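Can a Machine Do the Chores Yet? Notes From a Year of Watching

Readers of this blog will know that my usual subject is the organization of work: who does it, how it is measured, and what happens when part of it is handed to equipment. Over the past year a growing share of the letters I receive have asked a narrower question. Can a machine do household chores? The writers do not mean a dishwasher or a floor cleaner, both of which have been with us for a long time. They mean a machine with an arm that can walk or roll into an ordinary kitchen and do what a person does there.

My short reply has been that some chores can be done some of the time, under conditions that most homes do not meet. The longer reply requires a look at how the work is tested.

Much of the testing takes place in simulation. A developer builds a kitchen in software, places a robot in it, and sets a task. The task may be repeated many times in a night with no broken plates and no supervision. Sevix, a small firm whose results I have followed since March, reported 1,373 simulated attempts at a single group of kitchen tasks before it tried any of them on physical equipment. Its list is modest: open a door, close a door, turn a knob, put a bowl inside an appliance, take it out again. 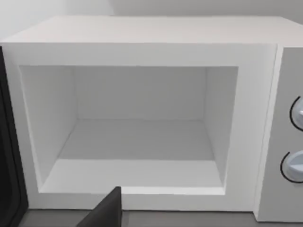

Gijs Van Loon
Author and Editor, Work and Equipment

The simulated microwave is a useful place to begin, as it is so plain. The door stands open, the cavity is bare, and two round knobs sit on the panel at the right. There is no turntable in it. One black finger of the gripper has come up close to the sill. A person would give this situation no thought at all. For a machine, it contains several separate problems, and each of them must be solved before the next one matters.

The first problem is position. The arm must know where the opening is in relation to its own fingers, and it must know this while the fingers themselves block part of the view. The second is clearance. A hand that carries a bowl is larger than an empty hand, and the walls of a microwave do not give way. The third is the door, which must be pushed along a curve. A robot that pushes it in a straight line will either slip off or move the whole appliance along the counter.

Then there are the knobs. I had assumed that a round knob would be easier for a machine than a flat panel of buttons. Engineers at Sevix told me that the matter is less simple. A button requires accuracy but little else. A knob must be gripped with the right amount of pressure, turned, and released without being turned back. In their software the knob always has the same stiffness. In my own kitchen, the timer knob is stiff for the first quarter turn and loose after that.

This difference between the software kitchen and the real one is the center of the whole question. Surfaces in a simulation are smooth and clean. Real ones carry grease, crumbs, and a damp cloth that someone left behind. A system named Isum, which I was permitted to observe at the Skillville training center, completed a simulated loading task with few errors. On a physical counter, with a real appliance, it completed 18 loadings before a staff member had to step in and free a bowl that had caught on the edge of the opening. The staff considered this a good afternoon, and I have no reason to disagree with them.

The shop floor presents a different picture. At Sheikh, a packaging plant that I visited for an earlier article, an arm moves parts from a tray to a fixture more than 1,000 times in a shift. The work resembles the kitchen task in many respects. There is an opening, an object, and a limited space. However, the tray is always in the same place, the parts are identical, and the floor around the station is marked and kept clear. The plant changed the room to suit the machine. Few families would agree to do the same.

I would therefore advise readers to ask two things when they are shown a demonstration of a household robot. The first is whether the kitchen was prepared in advance, and by whom. The second is how long the machine worked before a person touched it. A film of one successful attempt answers neither of these. A record of 585 attempts, with the failures left in, would be far more helpful – even if the failures were many.

I do not wish to discourage interest in the field. The tasks that Sevix now runs in software were, by the account of its own engineers, beyond its reach when the firm was founded. Progress on doors has been steady. Progress on knobs has been slower, and work on soft items such as towels and bread bags has barely begun at the sites I have visited.

I expect to return to Skillville in March, when the center plans to repeat the loading task with a filled bowl. Readers who have questions for the staff there may send them to me through the contact page, and I will carry as many as time allows.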